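12 May 2024

Afternoon on the table setup, mostly props and storage. Writing it down before the handover to Teodor Nygård, who has the bay from tomorrow.

Props first. The fruit set has been living in three different drawers and bits of it keep going missing, so I went through everything and put it all in one crate marked Clolham (the old delivery crate, lid is cracked but it closes). Two bunches of grapes are in use, the dark purple and the green. Both were dusty from the shelf. Wiped them with a damp cloth and a drop of washing-up liquid, then left them on a towel for 40 minutes. Don't put them on the radiator. The last lot went tacky and picked up fluff.

Plate: using the red flower one for now. The plain round plate from the Iltberg box is flatter, but it slides on this tabletop if you so much as lean on the bench. The flower one stays put better, and the raised petals stop the grapes rolling off when the bunch is set down near the rim. Against it: red plate and red ball on the same table. I left the ball out anyway, well over to the right of the plate. If that turns out to be a nuisance, swap the plate, as the ball is the only textured one we have left.

The small green-and-white box stays over on the right side of the table. Leave it shut. I tried weighting one like it in January with a bag of rice and it split along the bottom fold.

Tabletop. The grey marble pattern cleans up fine with plain water. The spray from the Bùi cupboard leaves streaks that show under the lights, so please stop using it here. There was old tape residue near the front and that took most of an hour with a plastic scraper. No blades on this surface.

Storage. The white wire basket on the back wall, the one with five compartments, is to be for small props only. My plan, left to right: fruit, balls, packets, cloths, odds and ends. Labels not done. The rail it hangs from is level now, it had dropped at one end. The mesh basket on the left wall is clipped on to the extrusion and feels firm, but I wouldn't load it much. Weighed what I mean to keep in there and it came to 499 g, and I'd call that the limit until somebody tries better clips.

The lavender walls have a few scuffs low down. Melamine sponge takes the worst off. Clulero had a tin of the same colour, or near enough, and I've asked for it back.

Coloured bits in the channel along the front: swept up what had got out on to the bench and tipped it back in. It gets everywhere if the channel is knocked. Brush, then dustpan. It blocked the hoover hose last time.

Still to do:
- labels for the five compartments
- find the second leaf. One is with the fruit on the plate, the other was in the Iltberg box last month and isn't now
- order 2 more bunches of grapes, any colour but purple
- felt pads for the round plate, then try it again
- touch up walls once the paint is back

Crate is under the bench, left side. Key for the props cupboard is on the usual hook.
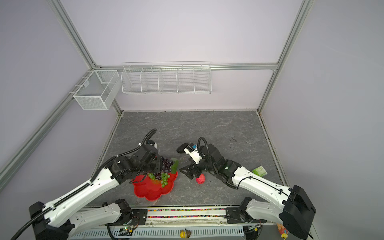

Table with the red flower plate, both bunches of grapes, ball and box. Baskets up on the back and left walls.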